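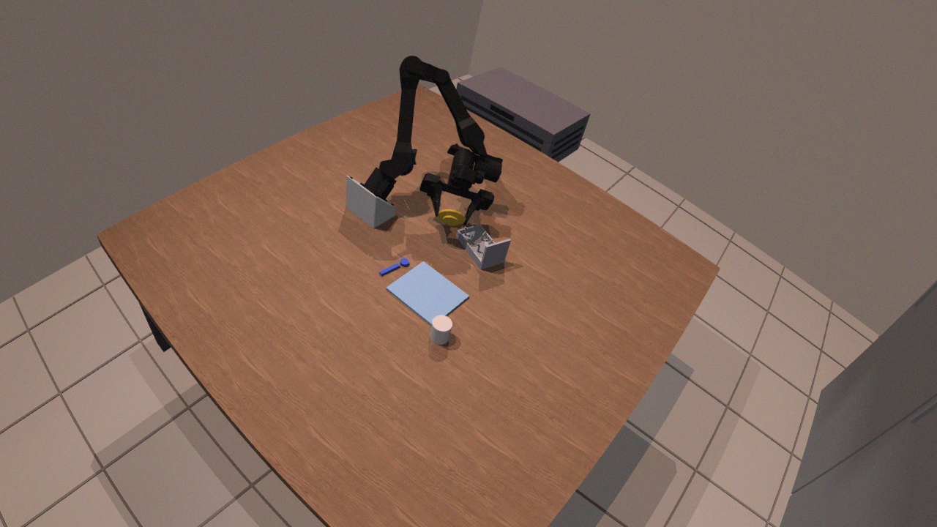
Shared tables, spring season

Quick one this month, am typing between deliveries. The long-table suppers are back. Same idea as before: one big table, everybody sits down together, food goes in the middle and you pass it. No place cards. If you came last year skip down to the dates part, nothing else changed much.

Pulon is hosting again, upstairs room, door on the alley side. Ring twice, the bell is quiet. Kurup is doing the bread and the two big salads. Wallach has the drinks, same deal as last fall, pay at the end and write your name on the sheet. Please write it so a person can read it. Last season we had a tab for 876 dollars and no clue who half of it belonged to. Got it sorted, took until January.

Food. Starting with beans because the beans were the thing people emailed over. Big white ones, soaked overnight, cooked slow with a whole head of garlic and a lot more olive oil than you think. Salt near the end. Then greens on top, lemon, the toasted crumbs. Leftover crumbs go in a jar and keep a week, easy. After that, a braise. Pork shoulder for the first supper, squash and chickpeas for the second, and there will be a meatless pot at both so don't worry. Tell us about nuts and shellfish when you book, not when you're sitting down.

Dessert is rhubarb if the rhubarb shows up. If it doesnt, chocolate cake. Plain one, no frosting, whipped cream in a bowl.

Dates. Two suppers in April, two in May, one in June outdoors if the yard is dry enough. Sit down at 7, food out by 7:30. Really. We held dinner for stragglers last time and the greens went gray. Doors open at 6:30 if you want to come early and fold napkins, always welcome, there is usually a snack in it for you.

Booking is by the Sundoto page same as before. Seats open at noon on the first of the month. Newsletter people get the code a day ahead, it's 3916, put it in the box that says "group." Max of 5 seats per booking. If you need more than that, write and ask, we can sometimes do it for the June one. Can't come after all? Give the seat back through the page and it goes to the waitlist. Don't send a text to the old number, that phone is in a drawer someplace.

Kids are fine. High chairs we have 2, so say so early. Stairs are steep and there's no elevator at Pulon, sorry, the June supper is all on one level and we'll save seats near the gate for anyone who needs them.

Things we could use: serving spoons, the large kind. Pitchers. Cloth napkins in any color, stains OK. A ladle would be great, ours lost its handle in the soup. Drop off at Kurup any morning before 11, leave it with whoever is at the counter and say it's for the suppers.

Also, a few of you asked for the pickled onion recipe. One red onion sliced thin, half cup vinegar, half cup hot water, spoon of sugar, spoon of salt. Jar. Wait an hour. Thats the whole recipe. Good on the beans, good on eggs, good on a cheese sandwich at midnight.

More on the June menu next time, the grill question is still open. Bring a sweater for the upstairs room, the heat goes off at nine.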